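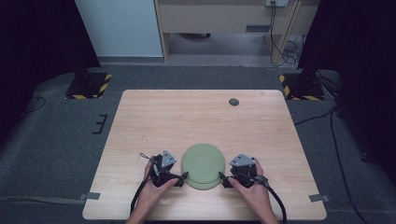 Tables and small items. The meeting agreed that the light wooden tables bought from Cakberg should stay in the front room at Wurnach. They have held up well and the finish is easy to wipe down. The rounded corners were liked by those who run the children's hour, and the cable hole toward the back of the top means a lamp can be used without a cord hanging over the front. A second table of the same kind costs 280. Agreed to buy one.

Carpet. The dark gray carpet will be cleaned in January. Dankwa has quoted for the front room and the hall together. The quote was accepted, with furniture to be moved into the hall the evening before.

Storage. The 5 shelves in the back closet are full. Old programs to be recycled, apart from 2 copies of each for the file. The Clutska boxes stay where they are until the labels have been redone.

Budget. 2000 remains for furnishings this year, before the table is paid for. No further purchases were proposed.

Other business. The key to the side door is sticking. To be looked at before the next meeting.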